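Planejador trava quando as duas garras se aproximam para passar o item de uma para a outra

Suha Nseir

Boa tarde a todos. Tenho dois braços sobre a mesma mesa, três recipientes plásticos, e um deve entregar o item ao outro. Separados, os dois se comportam como adultos. Quando as garras quase se encontram, o planejador devolve "estado inicial em colisão" e dali não sai nem com reza.

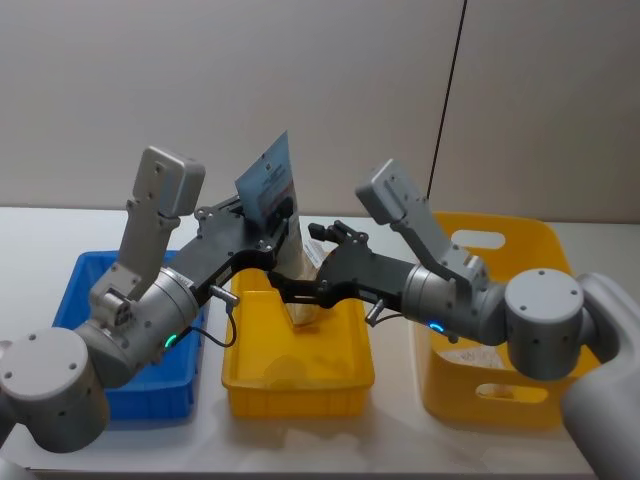

Garra esquerda com o item em pé, garra direita aberta, caixa amarela rasa logo abaixo.

Em 41 de 280 tentativas deu esse erro, todas no trecho da passagem. Já reduzi a velocidade, já aumentei o tempo de planejamento, já reinstalei tudo (não me orgulho). Uso o Skovska na versão 2, com a margem de colisão padrão. O que estou deixando passar?

Malcolm Entwistle

Já tentou afastar mais os braços?

Rami Awwad

Afastar os braços resolve, do mesmo jeito que desligar a tomada resolve. O seu problema é a matriz de colisões permitidas. O item preso na garra esquerda entra na cena como objeto anexado, e para o planejador qualquer contato dele com os dedos da direita é acidente. Você precisa liberar esse par, item e dedos da direita, pouco antes da aproximação final, e voltar a proibir o contato com a esquerda depois que ela recuar. Libere só os dedos. Eu liberei o punho inteiro uma vez e passei a tarde procurando parafuso.

Confira também a geometria do objeto anexado. Se você usa uma caixa envolvente única para todos os itens, ela serve razoavelmente para um cartão e muito mal para um tubo.

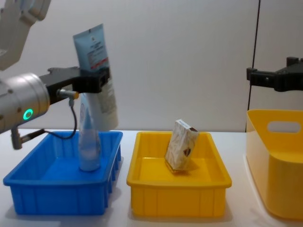 Com uma caixa alinhada aos eixos da garra, um item inclinado ocupa no modelo um volume que não existe na mesa, e a margem padrão ainda engorda isso por todos os lados. Troque por um cilindro ou por uma malha simplificada e faça a margem depender da fase: folgada no transporte, apertada na entrega. Cabo pendurado não aparece no modelo, então não aperte demais.

Suha Nseir

Era a matriz, sim. Eu liberava o par e a atualização da cena seguinte apagava tudo, com a maior educação e sem nenhum aviso no log. Passei a liberar depois da atualização e rodei 122 passagens sem o erro. A caixa envolvente fica para amanhã.

Última atualização: 31 out. 2019

Contato | © Werkstead Comunidade | Voltar ao topo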